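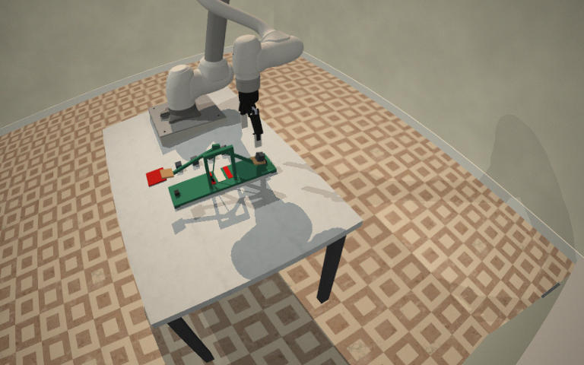
Balance task in sim, gripper over the right-hand end. Dark cube on the platform, nothing between the fingers.

Monday, notebook entry, continued from the page with the coffee ring

Spent the morning on the rules for the balance task instead of the balance task. Paweena Chaimongkol asked on Friday what counts as a success, and the four of us at the table gave her five answers. Mine was two of them.

The trouble is that the checker and the people disagree. The checker looks at the tilt of the arm and says yes or no. The people look at the replay and say "well, sort of." Out of 107 runs in the Zerkside batch, 13 got a yes from the checker and a groan from whoever watched the replay. In most of those the gripper had leaned on the arm at the moment of scoring. A robot pressing down on a scale with its own finger would get fired from any deli, but our script gave it full marks.

So, house rules, draft 3. Drafts 1 and 2 are in the shared folder and should stay there.

Rule 1. Scoring happens with the gripper clear. Clear means no contact with any part of the balance, checked from the contact list and never from the rendered view. The fingertip in the picture at the top is hovering near the cube, and I could argue it either way from that angle. I did argue it either way, with myself, for longer than I'd like to write down.

Rule 2. The balance has to settle before anyone reads it. Settle time goes in the config with a comment saying who picked it. Right now the number in there was picked by Bredow's old script, and Bredow's old script isn't taking questions.

Rule 3. Cubes left on the table are legal. Cubes on the floor end the run. Michalski wanted a point deduction for the floor, but then we'd have a point system, and someone would have to maintain it.

Rule 4. Write down the seed. Write it down before the run, in the log, where the other seeds are. A seed on a sticky note is a rumor.

Rule 5. No changing the mass of a cube to make a demo work. If the mass is wrong, fix it for everybody and rerun the batch. (I know who I'm talking to. I'm also the one writing this.)

Rule 6. Same speed limits as the real cell, even in sim. Got the most pushback on this one. The argument against is that you can't hurt anybody in a simulation, and that's true right up until the policy gets copied over to the arm downstairs with the limits it learned under. The Ukoren people make you sign for any limit change on hardware. I'd like our sim config to carry the same sign-off line, so the two files can be compared side by side without a meeting.

Open items:

— Shadows. The robot throws a big lumpy one across the tabletop, and the camera-based policy may be reading it. Need a batch with the light moved before anyone claims anything about vision.

— The red patches by the uprights. Paweena thinks they're target markers from the previous version of the scene. I think so too, but neither of us can find the line that puts them there. Leave them in until we know, and don't crop them out of the report figures.

— Rescore the Zerkside batch under Rules 1 and 2. I ran the first 51 before lunch and already have fewer successes than last week's slide says. The slide needs to change. I've told Michalski, who said "hm."

— Rule 3 doesn't say what happens if a cube ends up balanced on the robot itself. It happened once. Nobody saved the seed, see Rule 4.

4:40 pm. Second half of the rescore is running. Draft 3 is printed and taped next to the monitor, over draft 2. Paweena has already written "define contact" on it in pen, with an arrow to Rule 1. Will do that tomorrow, minimum force threshold first, then the wording.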